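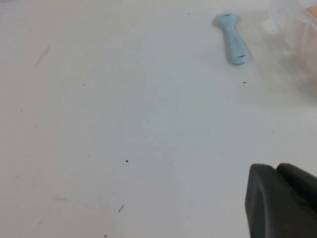 *Un objeto de plástico azul claro sobre una mesa blanca. Foto: archivo*

Llevo toda la mañana leyendo sobre el próximo móvil de Volteck y, la verdad, tengo más ganas que nunca de verlo. El blog Disura publicó ayer una ficha bastante completa del que sería el Edby 3, y si aciertan la mitad, ya me vale.

Según ellos, la pantalla crece un poco, el marco se queda en nada (¡por fin!) y el peso baja hasta los 117 gramos. Ligerísimo para lo que se lleva ahora. Yo vengo de un Edby de los primeros, que me deja marca en el bolsillo del vaquero, así que imaginaos.

Lo que más me llama la atención es la carga. En Disura hablan de 100 vatios con el cargador incluido en la caja, y aquí pongo yo la ceja en alto: en marzo ya nos prometieron algo parecido con la tableta y luego el cargador se vendía aparte. De la batería no dicen ni pío, y es lo primero que yo preguntaría.

El precio que circula es de 324 euros para la versión básica. Me parece muy bueno, casi demasiado, y sospecho que la de más memoria se irá bastante más arriba. Los de la tienda Yeoh, que suelen enterarse pronto de estas cosas, ya tienen una página de reservas abierta, aunque sin foto y sin precio (la he recargado más veces de las que voy a confesar).

Volteck, de momento, no ha confirmado nada. Les he escrito para preguntar por la fecha y me han contestado con el mensaje automático de siempre, muy amable, eso sí. Si me llega algo más lo añado en esta misma entrada.

Y si alguno ha conseguido reservar en Yeoh, que me lo cuente en los comentarios, que a mí se me queda colgado el formulario en el último paso.

*Publicado el 31 ago 2023*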